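Bin cell notebook, October
Entry: teleop demos, sorting from the two-compartment bin
Written up by E. Collado

Picked up where the last entry stopped. Goal for this block was to finish the second operator's share of the teleop demos and get everything into Rateo before the training slot on Stotel opens at 18:00.

Start of session 9:40. Homed the arm, checked the leader device for offset. It had drifted 2 mm in Z again. Re-zeroed and wrote the new value in the Sima config, not in the launch file. Whoever put it in the launch file last time, please stop. The config gets overwritten on restart and we end up with both offsets applied.

Task definition unchanged: operator starts from the ready pose, picks one object anywhere in the bin, moves it to the target spot called out by the script, releases, backs off straight up. Episode ends on the foot switch. Time limit 30 s. Anything over the limit is kept but flagged, and flagged episodes go to the slow folder.

First batch was mostly front compartment. Round things are fine. The stapler-shaped one is slow when it lies parallel to the wall, the near finger has no room to get down beside it. Operators have two habits here. One is to push the object off the wall with a closed finger and then grasp. The other is to tilt the wrist and go in from the open side. Both work by teleop. I would prefer one habit per dataset, otherwise the policy averages the two and hits the wall. Decided on push first. Told the others at lunch.

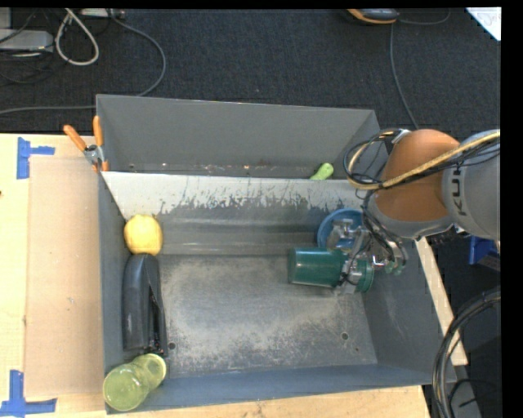 Cylinders lying flat: grasp across the body, near the middle. With the grasp too close to one end the part swings down on lift and catches the divider. Approach speed on the leader is scaled to half below the rim height, which feels sluggish but cut the hard contacts a lot. Force trip went off twice in the morning, both times on the sloping divider, both times my fault for coming in from the rear side with the wrist rotated.

Tried kinesthetic teaching for the rear compartment as a comparison. Hand guiding is more precise in the narrow part, and the operator can feel the wall. Drawbacks: hands and sleeves end up in the camera view, and the gripper has to be triggered by a second person. Stopped after a short run. Those episodes are in Clostero under a separate tag and should not be mixed with the teleop set.

Cable slack at the wrist needs watching. With the wrist rotated past the soft limit the loop tightens before the joint limit is reached. Lowered the soft limit in software. This loses a few grasp angles we were not using.

Numbers at end of session: 268 episodes added, total now 1,167. Dropped episodes are not in either figure. Upload to Rateo finished 17:20, checksums match.

Open items:
Move the Z offset check into the start script.
Replay a few of the slow-folder episodes open loop and see if the grasp pose repeats.
Ask about a narrower fingertip for objects against the wall.
Relabel the morning episodes done before the push-first rule. The operator field is filled in, the habit field is blank.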